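Gurnora traffic app, a review after one winter and one spring

Posted by Tzu-hsuan Siu, 21 Jul 2018

I drive to work from Wulholm to the other side of the river, and for this I must use the ring road, which everybody in our town knows too well. A colleague, Smaranda Furtună, told me to try Gurnora. It is an app that sends you a message when your usual road is slow or closed. I have used it since March and I want to write down what is good and what is less good.

The setting up is simple. You draw your road on the map with your finger, you give the hours when you normally drive, and you choose how many minutes of delay are worth a message. I chose ten at first, but then the phone was ringing all the time, so I changed it to 24. Now I get a message only when there is a real problem. You can save 3 roads without paying. If you want more, you must take the yearly plan. I did not take it.

The messages themselves are short and clear. They say which junction, which direction, and whether a lane is closed or the whole road. When a lorry lost its load near the Clalimura roundabout, I had the message before I left the kitchen. The local radio had it much later, when I was already at my desk.
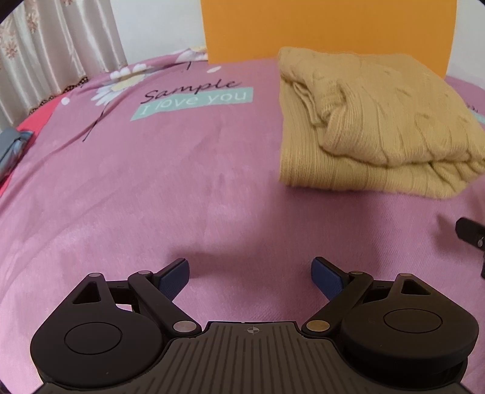
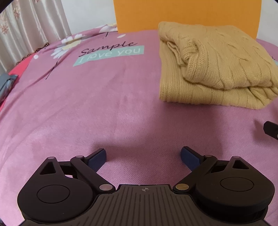
Roadworks are the weak point. The app knows about the big ones, but small night works are often missing, and finished works stay on the map too long. In May it sent me through Nyanda for a whole week to avoid a closure that was already open again. I wrote to the support and a person named Mwangi Makori answered me politely the next day. The closure was removed, so I cannot complain about that.

The voice is also not so good. It reads road numbers digit by digit, very slowly, and you have passed the exit before it comes to the end. I have turned it off and look at the messages before I start the engine.

For buses it is of little use. There is a bus page, but it shows only the timetable and not the delays. My husband takes the 70 and he has removed the app from his phone.

Battery use is fair. On my old phone I did not notice a big difference, if the map is closed. With the map open it is better to have a charger in the car.

I would give it four stars out of five for drivers and two for bus passengers. I will keep the free version until the winter, and then look again at the price.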